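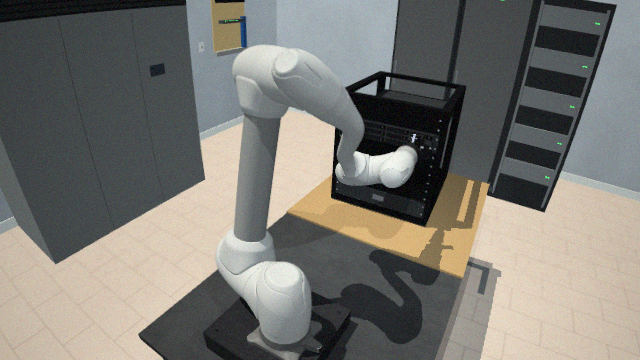 Figure 1. The simulated work cell: robot arm on its base plate, with the small equipment rack on the wooden board.

Can a Robot Arm Do the Shop-Floor Jobs Yet?
Project report, Colette Bouvier
August 17, 2018

1. Why I chose this

The Tralard workshop in Putville has a brochure on its front desk saying that arms will soon take over "routine handling". I worked there last November and most of my routine handling was fiddly. I wanted to find out how much of it a machine could manage, so I picked a dull job: reaching into a small rack, taking hold of a part and putting it back where it belongs.

2. What I did

All the work was done in simulation. I ran 1,000 attempts in 2 batches, and moved the rack slightly between attempts in the second batch only. An attempt counted as a success if the part ended up seated and the arm had not struck the rack. The arm was given the rack's position at the start of every attempt, which is more help than a new worker gets.

3. Results

With the rack fixed, 91 per cent of attempts succeeded. My supervisor was pleased with this figure and I was less so. A person who fumbled nine parts in every hundred would be moved to another bench by lunchtime. In the second batch the results were worse, and the usual fault was the wrist catching a front upright on the way in. I changed the approach path 3 times. Each change cured one kind of collision and brought in another.

4. What this does not show

There are no loose cables in the model, no stiff catches and no one leaving a mug on the board. Friction is a number I typed in. The Vitale report on kitchen chores, which I read for background, has the same weakness: its arm clears plates from a table that was laid out to suit it.

5. My view

For a fixed rack and a single kind of part, an arm could be worth trying, with somebody close by. I would not yet trust it with the mixed work at Putville, and still less with a household. The next step is to repeat the second batch on the real arm at Senmont, using the same success rule.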